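Nov 6, 2024

Second week of teaching a machine to use tongs, a skill I was fairly sure I had myself until Monday.

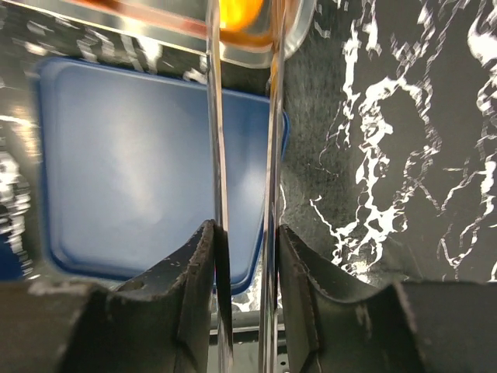
Osian Morris says we need 3000 good runs before Hundier will even look at us. By lunch the counter stood at 1196, and I'd swear the last ninety were all me, leaning over the leader arms with my tongue between my teeth like a child cutting out a snowflake. You move the small pair of arms, the big pair copies you, and everything you do badly is written down for ever. My mother would have liked that in a piano teacher.

The tongs are the trouble. Squeeze too hard and they skew in the fingers, squeeze too little and they slide out and you have to bin the run and say so in the notes. Lenka Koubek types "operator dropped tongs" for hers. I type "tongs dropped". She has noticed.

She's better at it than me, which I put down to her years at Rowlands doing something with very small valves. Her trick is to stop looking at the bench altogether and work only from the wrist view on the monitor. I tried it after tea and felt seasick, then had four clean ones in a row, then felt seasick again. The wrist view smears whenever I hurry. Osian says the smear is fine because the robot will see smear too when its turn comes. I said in that case could it also have my shoulder.

Asked him again whether it matters that I always hesitate before closing. He pulled up the replays and there it was, run after run, a little pause like somebody at a buffet who has spotted the owner of the last sausage roll. The policy they trained on Friday has picked it up beautifully. It can't reliably pick up anything else, but it dithers exactly as I do. Lenka laughed until she had to go and stand in the corridor.

So tomorrow I'm to be decisive. Brondance are sending new finger pads as well, if the courier can find the door this time -- 2 boxes, and I'm not signing for anything with Flultano's name on it after what happened in January.

Wrist sore. Cooked pasta. Used a fork.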